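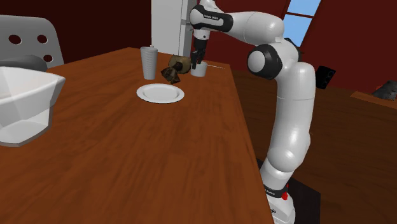

Workshop tips: keeping a graphics PC cool and quiet

A machine that spends its evenings rendering needs more looking after than one used for email. Most of the jobs below take a few minutes and a screwdriver.

Dust

Shut down, switch off at the wall and hold the power button in for a few seconds before opening the case. Take it outside if you can. Hold each fan still with a finger while you blow it out, and use short bursts with the can upright. A soft paintbrush gets between the fins of the graphics card cooler. Don't use the household vacuum on the board itself.

Front filters can be rinsed under the tap. Leave them overnight to dry.

Sagging cards

Long cards droop at the far end. A Molledero bracket will hold one up, and so will a length of dowel cut to fit and stood on the case floor. Check the card is level before tightening the screws.

Power leads

Use a separate lead from the power supply for each socket on the card - not one lead with two plugs on the end. Push until the clip clicks. Don't bend the cable sharply right next to the plug.

A 700 watt supply has been plenty for our single-card machine. Check what the card maker asks for before you buy.

Drivers

Save the old installer before you put a new one on. If a scene starts flickering or a shader won't compile after an update, go back a version and try again before changing anything else. We keep the last 4 on a memory stick taped inside the case door.

Testing after a clean

Run something demanding for 16 minutes with the side panel on. Jukance on its default loop will do, or the Ovudik torus scene at full screen. Write down the highest temperature and keep the note with the PC. When the figure has crept up by several degrees it is time to clean again.

Fan noise

Rattles are usually a cable touching a blade. Tie it back and listen again. If the noise is a hum, try the rubber mounts from Bajwa in place of the metal screws - they pull through more easily with a drop of washing-up liquid.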